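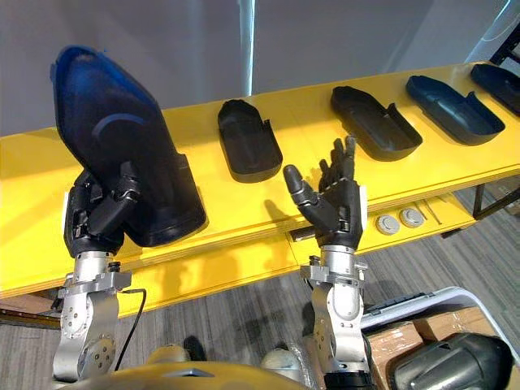
Colour in the workroom

Colour in the workroom is the name loosely given to the habit of choosing paint and finishes for benches, cupboards and walls with the people who use them in mind. It takes in everything from a backyard shed to a good-sized factory, and it has a longer and fonder history than you might expect from a subject that mostly lives in paint tins.

Early workrooms were seldom coloured on purpose. Timber was left bare or oiled, walls were limewashed, and anything made of iron was painted whatever dark shade hid the grime best. Brighter colours crept in as paint grew cheaper and electric light showed people just how gloomy their surroundings had been.

Yellow

Yellow has always had its champions. It stays cheerful under poor light, it shows up dark objects beautifully – a dropped washer or a black screw is far easier to find on it – and it seems to lift a room on a grey winter morning. Its critics say that a large glossy yellow surface can be tiring by mid-afternoon, and there is something in that too.
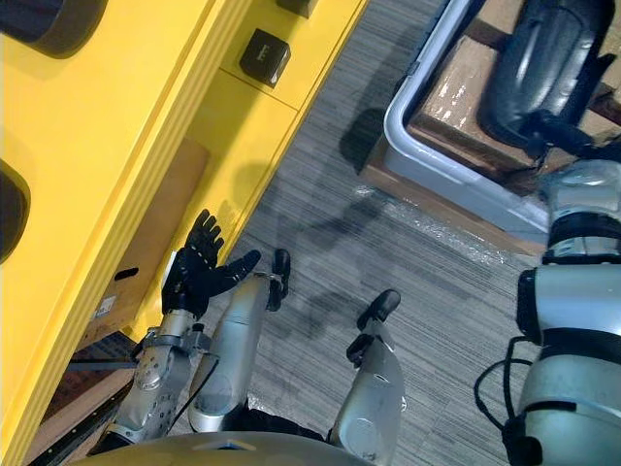
A satin or eggshell finish softens the glare a good deal, and many painters will happily talk you into one if you give them half a chance. The joinery firm Henriques kept to a satin yellow for 30 years, touching up the worn edges each September, and its foreman Hélder Nogueira was known to mix the last few litres himself so that the new patches would match the old.

Greens and greys

Soft green became the great rival, being restful to look at for hours on end. Laurinda Paiva's survey of 14 workrooms in the town of Clidmont found green on most of the walls and grey on nearly all of the floors, with the brighter colours saved for doors, drawers and the odd much-loved stool. Grey is forgiving of dust and scuffs, though a room done entirely in grey can feel rather like the inside of a filing cabinet.

See also

Limewash
Paint sheen
Workbench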